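19 August 2018

I said I'd post the budget for the second picking station once it was settled, and it mostly is. The total is 3,823 dollars, not counting the arm, which we already have a quote for and which comes out of a different pot of money.

The biggest surprise was cables. I had put down one line for "wiring" and left it at that. When I priced it properly, with spares and decent strain relief, it came to a little over 500. Cables on a moving arm wear out, and the Furden ones take three weeks to arrive, so I'm ordering two full sets at the start.

The gripper is the other large item. I looked at Holtolard and Cendetti. The Holtolard one is cheaper by 600, but the fingers are only sold as a pair with the mounting plate, and I expect to replace fingers more often than plates. I went with Cendetti. If I'm wrong, I'll find out by November.
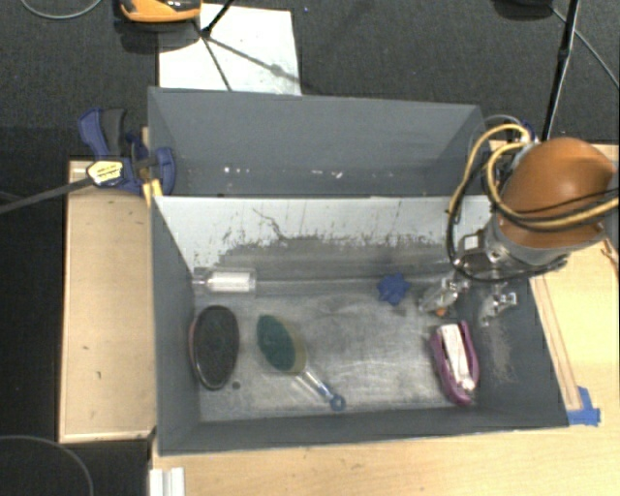

Bins are cheap and I had been treating them as furniture. I'm now treating them as supplies, the same as tape and printer paper. The floors get scratched up, the walls get scuffed, and at some point you want a fresh one. I've put down 7 for the year and will see how many are left at the end of it.

The same goes for the things we pick. A dish scrubber costs next to nothing, and so does a brush, but they should be bought in multiples. If a scrubber gets chewed up and the store has switched to another handle by then, the new results don't line up with the old ones. I buy the extras on the same trip and keep them in a box with the receipt.

Clamps I almost left off. I like the bar type with a trigger, and I'd sooner clamp a bin than bolt it down, at least until the layout stops changing. Four more are on the list. The table will be plain wood again. I did get a price on a metal frame from Nuchit, and it was nice, but it would have eaten the money for the spare cables.

Still open: whether to pay for the extended warranty on the gripper. It covers the motor and leaves out the fingers, so I'm leaning toward no. I also need to measure the doorway before I order the tabletop, and I haven't found the tape measure yet.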